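Reading time: 8 min

Gollholm cloth tape, 21 mm – what it is good for and what it is not

We have sold the Gollholm cloth tape in our shop for a long time, and the questions we receive by mail are nearly always the same. So I decided to write one longer page, where everything is together. If you already know the tape and only want to order, the sizes are near the end.

What it is

The Gollholm is a woven cotton tape with a natural rubber adhesive. The cotton is thin, you can see the threads when you hold a piece against the light, and it tears straight across by hand. You do not need scissors. It is made for people who bind, repair and label things made from paper: notebooks, sheet music, card games, maps, school folders. It also works on cardboard boxes, and many of our customers use it only for that.

It is not a tape for pipes, for cars or for anything outdoors. The adhesive does not like rain and the cotton will become gray. For outdoor use please look at the Hovorance tape, which has a plastic coating and costs a little less.

The width

The standard width is 21 mm. This is a strange number, I know. The old rolls were made for book spines of a certain type, and the factory in Plonitz never changed the machine. For a thin notebook it is a very good width, you have a little more than one centimeter on each side of the fold. For a thick book it is too narrow, and then you should take the 58 mm roll, which is the same tape from the same cotton, only wider.

Some customers put two narrow strips side by side to cover a thick spine. I do not recommend this. The line between the two strips is exactly where the book bends, and it will open there first.

The adhesive

Fresh from the roll the tape feels not so sticky, and people worry. The rubber adhesive needs pressure and a little time. Rub it down with a bone folder, or with the back of a spoon, from the middle to the outside. In the first minutes you can still lift it and place it again. On the next day you cannot, at least not without taking some of the paper with it.

Please do not use it on valuable old books. Rubber adhesive becomes yellow after years and it is difficult to remove. A conservator works with paste and Japanese paper, and this is a different subject. For the songbook that your children use every week, the tape is fine.

The surface should be clean and dry. Glossy covers should be wiped with a dry cloth first. On waxed paper the tape will not hold, and on silicone paper also not. On leather it holds for a short time and leaves a mark.

Storing the rolls

Most complaints about cloth tape are in my experience complaints about storage. The roll should lie flat, on its side. If it stands on its edge for months in a warm room, the adhesive slowly moves and the layers shift, and you get a roll with the shape of a cone. Keep it away from the window and from the radiator. A drawer is good, a tin is better. If you have many rolls, do not make a high stack, because the lowest one gets all the pressure and the adhesive comes out at the side and collects dust. 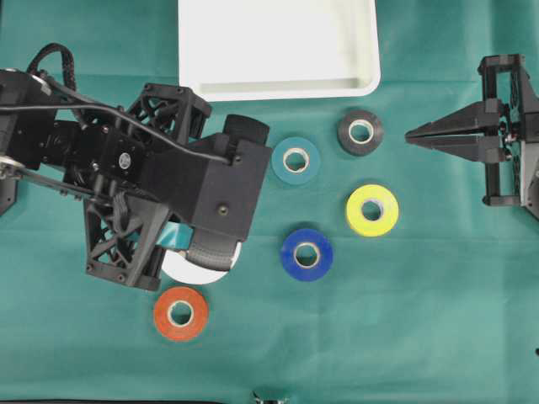
A customer from the coast wrote to us that flat storage alone did not help in her damp cellar, and that she had peace only when she put a sheet of baking paper between every two rolls.

I tried her method over one winter in our own storage room, and I can say it works well. The baking paper must be cut a little larger than the roll. Otherwise the adhesive finds the edge, and you have the same problem again with paper in it.

A roll that was stored well is usable for several years. When it is old, the first turns are dry and the tape makes a louder sound when you pull it. Take off these first turns and test the part under them. Often it is still good inside.

How to tape a spine

This is the work for which most people buy the tape, so I describe it in full.

Close the book and measure the height of the spine. Cut or tear a piece which is the same length, not longer. Folding the end of the tape around the inside looks nice for a week and then it catches on everything. Draw a thin pencil line on the front cover where the edge of the tape should be. Lay the tape on the table with the sticky side up, and set the spine in the middle of it. Then bring up one side and press, and after this the other side. Rub the spine first and the covers second.

If the book does not lie closed afterward, the tape was pulled too tight. Lift one side, while it is still fresh, and lay it down again with the book slightly open.

For card game boxes it is only the corners which need tape. Use short pieces and put them on the inside if you can – the box keeps its look, and the hands do not rub on the edge of the tape.

Writing on it

The uncoated cotton takes pencil, ballpoint and permanent marker. A fountain pen bleeds, with every ink I have tried. A rubber stamp gives a soft but readable result. We stamp our own storage boxes in this way and after years it is still possible to read them.

Colors

Natural, black, dark red, gray and green. The dark red can give a little color to a wet hand, so maybe do not choose it for a cookbook. The green was changed in November and is now more blue than before. If you need to match an older roll, send us a short piece in an envelope and we will compare it.

Compared with the Abubakar linen tape

We are asked very often which one is better. The Abubakar is linen, thicker and stiffer, and it has no adhesive at all, you must glue it yourself. It is the right choice for a new binding. The Gollholm is for repair and for daily things. If you have never glued a spine before, begin with the Gollholm, and buy the Abubakar when you notice that you want something stronger.

Sizes and order numbers

21 mm wide, single roll, order no. 119
21 mm wide, box of 8 rolls, one color, order no. 119-8
58 mm wide, single roll, order no. 58

Mixed boxes are possible, please write the colors in the message field. We ship opened boxes back only if the fault is ours. Single rolls can be returned if the first turn is still closed.

Last change to this page: Saturday, March 26, 2022

Comments (4)

pagesandpaste
Thank you for the part about the cone shape! I had three like that and thought the factory sent me bad ones. They were standing on a shelf over the heater the whole time.

Reader from the north
Is the 58 mm also possible to tear by hand? My fingers are not so strong.

Shop reply
Yes, but it is harder to start. Make a small cut at the edge with scissors and then it goes straight across.

oldmaps
I used the natural color on the folds of a hiking map, on the back side. It holds but the map is now quite thick when folded. For maps I would like a thinner one, if you ever get it.

Contact | Shipping and returns | © Plonitz Paper Supply | Back to top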